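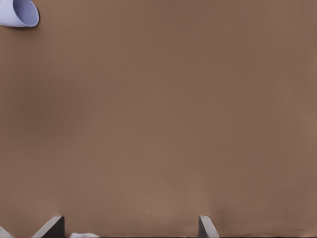

July 2019 -- sim notebook, cup upright task

Writing this down before I forget the order of it, and so Esko doesn't have to ask me again over lunch. Short version: the Vandano run is bad from episode 426 onward and please don't train on it. Longer version follows, with the swearing taken out.

The run was 1000 episodes of the simulated cup, wrist view, gripper starts open, cup dropped at a random spot on the table and sometimes tipped over. Started it before I went home. In the morning the summary said 1000 out of 1000 complete, no errors, and I was pretty pleased with myself for as long as it took to make a coffee. Then I opened a few of the videos and the fingers were closing on bare table with the cup away off in a corner. Closing, lifting, going to the drop spot, opening, done, success. Very confident about it too!

First guess was the camera transform, as usual. I'd touched the wrist camera mount on the Penness arm model back in January and I've never fully trusted it since. Spent most of the morning there. Put the cup at known spots, projected the points back, compared them to the render. All fine, within a pixel or so wherever I tried it. So I owe that file an apology.

Second guess was the grasp planner getting a stale cup pose. That one was right, but it took me a while to see why. The planner asks for the pose once at reset. The reset puts the cup down, lets the physics settle, and then reads the pose. If the cup lands on its side it can roll, and our settle check only looked at vertical speed (mine, I wrote it, yes). A cup rolling nicely along a flat table has no vertical speed at all. So the check passed, the pose got read, and the cup kept on rolling after that. The arm went to where the cup had been.

Now why only from 426 on? Esko Rissanen spotted this one, credit where it's due. The curriculum file switches on tipped starts at that episode. Before that they're all upright and nothing rolls. I'd been staring at the episode number as if it was a memory leak or a seed wrapping around, and it was just sitting there in the config in plain English.

The part that bothers me more is the success flag. It was supposed to check that the cup was upright in the target zone. What it did was check the cup's pose from the same cached value, moved along with the gripper once the fingers had closed. So the planner thought it was holding a cup, the checker believed the planner, and everybody was happy. We'd have shipped that to Pesonen as training data. I don't love that.

Fixes, all on the branch called settle-check:

Settle now looks at full linear and angular speed and wants 37 quiet steps in a row before it reads anything. I tried fewer and one slow roller still snuck through.

Pose gets read again right before the approach. If it has moved more than the tolerance we bin the episode and log it.

Success reads the cup straight from the simulator state, never from the planner's copy. I also added a contact check on both fingers after closing -- no contact, no grasp, I don't care what the planner reckons.

Damping on the cup was set to zero, by the way. I've put a small value in so it comes to rest in a sensible time. Esko thinks the value is too high and it'll make the cups feel like they're rolling in honey. He might be right. Left it for now, we can argue about the colour of the honey later.

Reran with the same seeds. It took 1034 resets to get the full set of kept episodes, the difference being ones the new check threw out. I watched a stack of the tipped ones by eye and the fingers went to the cup in every one I looked at. There are real failures in there now, mostly slipping off the curved side during the lift, and I'm oddly glad to see them.

Still to do: the old Vandano folder is renamed with BAD in front but it's still on the Zultico share, and I haven't checked whether the nightly job copied it anywhere else. Need to look at the block task as well, it uses the same success code. Blocks don't roll but they do get knocked, so I wouldn't count on those numbers until someone's been through them.

Also the summary page should show a handful of random clips next to the score. Would have caught this in a minute. Asked Esko, he says put it in the tracker, so it's in the tracker.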